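4. Attendance across consecutive nights

4.1 Setting and programme

The Grernine concerts were held at Swanepoel Hall, a general-admission venue on the western side of Foltis. The programme consisted of 2 headline performances on successive evenings by the same artist, with different supporting acts on each. Tickets were sold for either evening separately or as a combined pass. Licensed capacity was unchanged between evenings, as were door times, bar arrangements and the position of the front-of-house desk. The venue operator permitted the research team to be present from the opening of doors until the floor had been cleared.

Consecutive-night engagements have become a familiar feature of electronic music touring. Promoters favour them because load-in and rigging costs are carried once, and audiences who travel long distances can spread the expense of transport and accommodation over a longer stay. Earlier work has treated the individual concert as the unit of analysis, so that a person who attends both evenings appears in the data as two unconnected attendees. The present section takes the person as the unit and asks what changes between the first attendance and the second.

4.2 Recruitment and instruments

Pass-holders were approached through the ticketing agent's confirmation message, which carried a short invitation and a link to the consent form. Completed questionnaires were received from 680 respondents. The instrument comprised a section on travel and accommodation, a section on companions, an adapted scale of perceived social connection, and an open-ended item inviting the respondent to describe a moment from either evening. The scale was administered at the same point after each performance in order to limit differences arising from recall.

Interviews were conducted by Zubaida Soomro and Barrett Esposito with a subset of respondents who had indicated a willingness to be contacted. Participants were asked to recount the period from their arrival in Foltis to their departure, in whatever order they preferred. Interviewers did not introduce the terms "community", "family" or "belonging" unless the participant had already used them. Transcripts were coded by Anika Ferreira and Everett Mbeki working independently, and disagreements were resolved in discussion with Shoshana Ambrose. The coding frame was closed in February, and no category was added after that point.

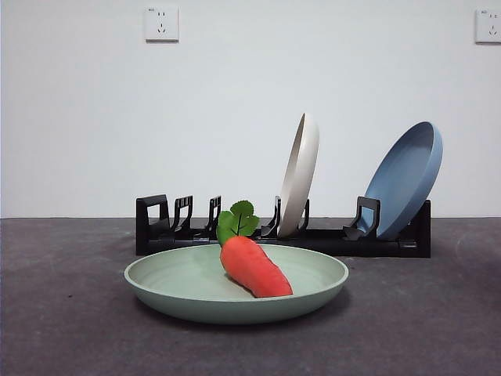 Figure 2. Green plate holding a toy carrot, with a black dish rack behind.

Observation notes were taken from 7 fixed positions on the floor, the balcony and the external concourse. Observers recorded the density of the crowd on a simple ordinal scale, the direction in which most people were facing, and any collective behaviour extending beyond a single group of companions, such as coordinated clapping, the passing of water or the clearing of a space for dancing. No attempt was made to identify individuals. The same positions were used on both evenings, with one exception on the balcony, where a camera platform was installed before the second performance and the observer moved to the adjacent stairwell.

4.3 The first evening

Respondents' accounts of the first evening were dominated by orientation. Participants described locating the cloakroom, judging the length of the queue for water, and deciding how near to the stage they wished to stand. Several remarked that they had spent much of the first support act establishing a place to which their group could return. One described the opening hour as "getting the room into my head". Observation notes are consistent with these accounts: movement through the crowd was heaviest during the support acts and fell sharply once the headline performance had begun.

Connection with strangers was reported on the first evening, though it tended to be brief and practical. Typical exchanges concerned the running order, the loan of earplugs or the whereabouts of an exit. Respondents who attended alone were more likely than those in groups to describe these exchanges in detail, and more likely to remember the appearance or clothing of the person with whom they had spoken. Group attendees more commonly referred to "the people next to us" without further particulars.

The physical qualities of the sound were a recurrent topic in the open-ended responses. Bass was described in bodily terms, as pressure in the chest or movement beneath the feet, and was often mentioned in the same sentence as the crowd. Respondents seldom separated the two. A participant who had stood beneath the balcony overhang stated that the low end had been weaker there and that she had felt "a bit outside of it all" until she moved forward. We return to the relation between listening position and reported connection in section 5.

4.4 The interval between performances

The hours between the first and second performances have received little attention in the literature, presumably because they fall outside the venue and beyond the promoter's control. In the present data they proved to be of considerable importance. Participants used the day to rest, to eat together and to exchange accounts of the previous evening. Those staying in shared accommodation reported that conversation about the first performance resumed at breakfast and continued intermittently until departure for the second.

An informal gathering took place in the park beside the Sosport recreation centre, within walking distance of the venue. It had been arranged by attendees through a discussion forum and was not promoted by the organisers. Participants brought food, picnic rugs and small handmade items for exchange. Attendance was estimated at some 100 people at its fullest. The gathering appears to have served as a bridge between the evenings: interviewees who had been present frequently reported recognising faces on the concourse that night, and described the queue for the second performance as sociable where the first had been merely patient.

Not all accounts of the interval were favourable. Participants who had travelled without accommodation reported fatigue, and those with paid work during the day described hurrying between obligations. One hospitality worker had completed a full lunch shift before returning to the venue and recalled the second support act only vaguely. Cost was also raised. The combined pass was regarded as fair value, but food and parking near the venue were considered dear, and participants on lower incomes had economised by bringing provisions from home.

4.5 The second evening

Scores on the social connection scale were higher following the second performance than following the first. The difference was most marked among respondents who had attended alone, and least marked among those who had come in large, established groups. It remained when distance travelled was taken into account. Because respondents were self-selected pass-holders, no inference is drawn regarding patrons who attended a single evening, and the possibility that enthusiastic attendees were more inclined to complete both administrations of the scale cannot be excluded.

Observation notes describe a crowd that settled earlier. Groups moved directly to preferred locations, and the density near the stage reached its highest recorded value before the first support act had finished. Collective behaviour beyond the immediate group was noted at more positions than on the preceding evening. On the eastern side of the floor, a space for dancing was opened and maintained for most of the headline set without any intervention by venue staff.

Interviewees attributed these changes to a variety of causes. Familiarity with the building was mentioned frequently, as was the knowledge that the engagement was coming to an end. Some participants considered the second set list superior and were reluctant to credit anything else. Others referred to a sense of having already been introduced. In the words of one participant, "the first night you're all there for the same artist, and by the second you're there with each other as well". Statements of this kind were coded as mutual recognition, a category that appeared in first-evening accounts only where the participant had attended earlier Grernine events.

Expressions of loss were also present. Participants described lingering on the concourse after the doors had closed, exchanging contact details and postponing the journey home. Security personnel allowed this to continue for a time before asking those remaining to move towards the tram stop.
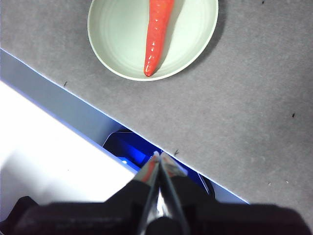 4.6 Limitations of the attendance data

The findings concern a single engagement in a venue of moderate size, and the behaviour of audiences in seated theatres or at outdoor festivals may differ considerably. The survey was offered in English only. Venue entry records were supplied to the research team in aggregated form on 25th March and could not be matched to individual questionnaires; attendance on both evenings is therefore self-reported throughout.

The observers were themselves regular concertgoers, and two were familiar with the artist's recordings. Notes were exchanged and read by a colleague who had not attended before coding commenced, and passages containing evaluative language were set aside for separate analysis. The displaced balcony position affects the comparison of density between evenings at that location, and values recorded there have been omitted from the combined results.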